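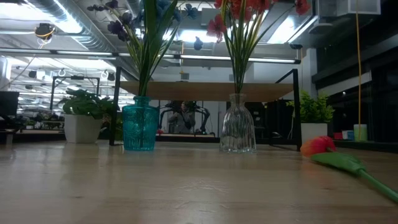
# Week 6: Small Electronics Repair, Display Faults and What to Do About Them

Notes by Teguh Govindasamy, for the evening group. Revised 10/2/21

Welcome back, everyone! I promised I'd write up the display session properly after I raced through the last part of it, so what follows is a bit fuller than what I said on the night (and in places a bit different, as a few of you asked better questions than I had answers for).

## Start with the cable, always

I know I bang on about this, but a good share of the "dead" handheld gadgets that come across my bench have a perfectly healthy screen and a ribbon cable that has crept out of its socket. Lines down one side, a picture that comes and goes when you squeeze the case, colours that look like they've been through the wash: suspect the cable first. Power off, battery disconnected, latch up, cable out, clean the contacts with a little isopropyl, and reseat it square. Then close the latch gently. Those little brown latches are brittle and I have snapped more of them than I'd like to admit to a room full of people paying for lessons.

We did this on the old Zorska music player, which you'll remember had a stripe through the track names. Reseating cured it for most of the evening, then the stripe came back when the player warmed up. Keep that in your back pocket, as heat-related faults come up again next week.

## Backlight or panel?

If the screen looks black, take it into a dark room and shine a torch across it at a low angle. If you can make out a faint menu, the panel is working and the backlight isn't. If there's nothing at all, go back a step and check whether the device is even starting: does it buzz, beep, or show up when you plug it into a computer?

On the Rillier weather display we measured 24 volts on the backlight line, so the supply was fine and the fault was further along, in the LED strip. Please write your readings down as you go! I keep a grubby notebook for this and it has saved me from measuring the same point over and over.

A few of you asked whether it's worth replacing a single LED in a strip. You can, and it's lovely practice, but the new one will often be a different shade of white and you'll notice it every time you look at the thing. For a gadget you use daily, I'd fit a whole strip.

## Firmware, and a word of caution

Some display faults are software. A Cirno e-reader that freezes halfway through a page turn may only want a forced restart (hold power until it gives in, which takes longer than you'd think). If that doesn't help, reload the firmware, but check the exact model on the back of the case before you download anything. The Cirno 245 and the 376 look like twins from the front and use different screen controllers. Load the wrong file and you may well end up with a very slim paperweight.

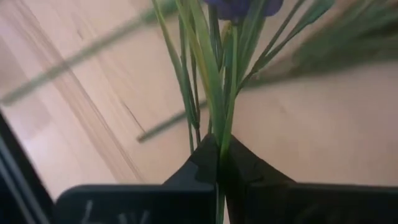
*Purple-blue flower with green stems and leaves.*

## When to send it back

If the device is still under warranty, put the screwdriver down. Find your receipt, take a short video of the fault happening, note the serial number, and lodge a claim with whoever sold it to you. Describe what you see in plain words and leave your theories out of it; the service desk will run its own tests anyway. Back up anything you care about first and take out your memory card, as the unit you get back may be a different one altogether.

## For next time

- Bring one gadget with a screen fault, any make. The Yusof kitchen timers are a good choice if you're nervous, being cheap and held together with ordinary screws.
- Bring your multimeter and check its battery before you leave home.
- Read over your notes on connectors from Week 4, particularly the bit on flip-up and slide-out latches.
- If you borrowed a set of the small drivers, could you please pop it back in the grey drawer by the sink.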